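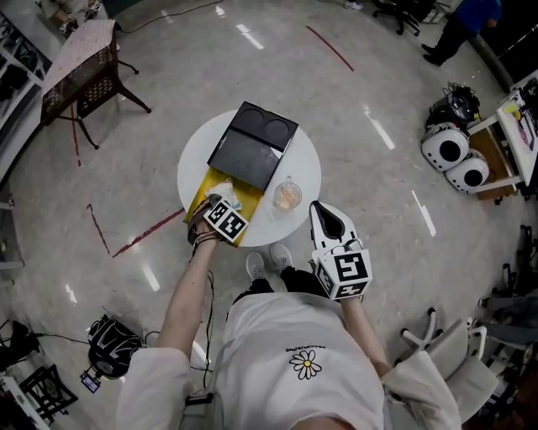

Re: Adherence numbers from the Mumine reminder study
Posted 2023-03-05 by Fouad Helmy

> Forwarding this because I think it settles the argument we had last
> April. The clinic in Sugden gave the Mumine text reminders to 58
> patients on daily blood pressure pills, and after 3 months nearly all
> of them said they hadn't missed more than 2 doses. That's better than
> anything we've managed with pill boxes or phone calls. Can we please
> put it on the agenda?

I read the write-up twice and I don't see what it settles.

Start with "said." Every one of those patients was asked by the same nurse who signed them up, at the desk, with the next person waiting behind them. I've been asked that question about my own pills and I rounded in my favor. No refill records, no pill counts, and the blood pressure readings are "to be reported separately." Where? If they were good I'd expect them on the first page.

Then there's who got in. You needed a cell phone, you needed to have kept your last two appointments, and you needed to agree to a text every morning. Those people were probably taking their pills already. The ones I worry about are the ones who stop coming in after the first prescription, and not one of them could have joined.

There was also no comparison group. The write-up sets its patients against "typical adherence" and cites a Muriteck brochure for the figure. Muriteck sells the reminder service. I wrote and asked where their number came from and got back a second brochure.

We've been here before with Orumik. Same kind of claim, a nice chart, and we paid 2,000 dollars for a year of it. By the end most people had muted the messages, and Mrs. D. at the front desk was spending her mornings taking numbers off the list.

I'm not against texting people. Put it on the agenda if you like, but I'd want to see the pharmacy refill dates first, for everyone who was offered the service, including those who said no or dropped out. The pharmacy has them. It's an afternoon's work for somebody in Sugden.

Fouad

Comments

pillcounter: Refill dates only show that people picked the bottle up. Mine sat in a drawer.

R. in Sugden: I was in this one. The texts came at 5 in the morning until I complained.

Contact the list owner | Copyright the list members | Back to top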